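# Chapter 6: Machines and the Everyday Chore

A washing machine has one job, and the work is brought to it. Someone has already gathered the clothes, emptied the pockets and separated the whites. Tidying a bedroom is a different kind of work. The machine must go to the objects, decide what each one is, pick it up without harm and put it somewhere sensible. This chapter asks how far present machines can do such work, and what still stands in the way.

The question matters on the shop floor as well as at home. In July the packing firm Breser invited Jolán Takács to review its sorting line. Her report noted that the line handled 330 kinds of goods, and that most of them gave no trouble. The difficulty lay with a small group of soft or irregular items, which were still packed by hand on a separate bench.

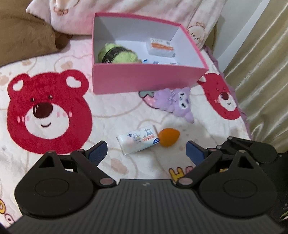
Soft goods are hard for machines because their shape changes when they are touched. A rigid carton can be measured once and gripped at the same two points every time. A ball of yarn, a plush toy or a small packet lying on a fleece blanket offers no such certainty. The blanket may give way beneath the fingers, and a printed strawberry or a bear's face on the cloth must not be mistaken for a thing to be lifted. A person settles these matters at a glance and seldom notices having done so.

## 6.1 Three parts of a simple task

Putting an object into a box may be divided into perception, grasping and placing. Each part can fail separately. A system may recognise an item correctly and yet close its fingers beside it. It may lift the item well and then release it against the wall of the box.

Nhàn Lại, in her course notes for the Nghiêm workshop, recommends that students record the three parts in separate columns. A single mark for success or failure hides the cause. In her first exercise each item is attempted 10 times, and the position of the item is changed before every attempt.
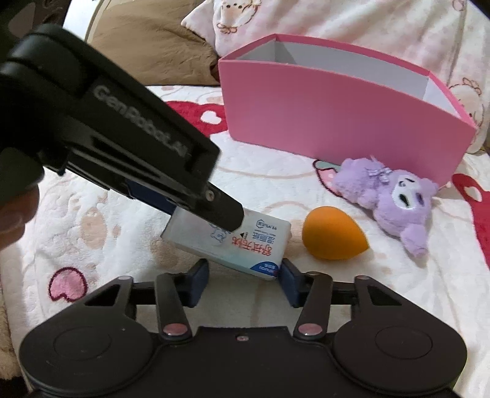 Such records usually show that placing has been neglected. Designers give much thought to the moment of contact and rather less to the moment of release. Light items may cling to a rubber surface, and flexible ones may swing as they are lowered. The Inari trials, discussed in Section 6.4, dealt with this by slowing the arm over the last part of its path. The loss of speed was accepted in the home study but was thought too costly for the packing bench.

## 6.2 What counts as "doing the chore"

Claims about household machines should be read with care. A machine that clears one bed under fixed lighting has carried out a demonstration. A householder expects the same result on any bed, with unfamiliar objects, and without being asked to stand by. The Allier scale, used throughout this book, sets out 6 levels of independence between these two cases. Most of the systems described in this chapter stand at level 2.

Before reading further, students should choose a chore they know well and write down every decision it requires. The list will be needed for the exercises in Section 6.3.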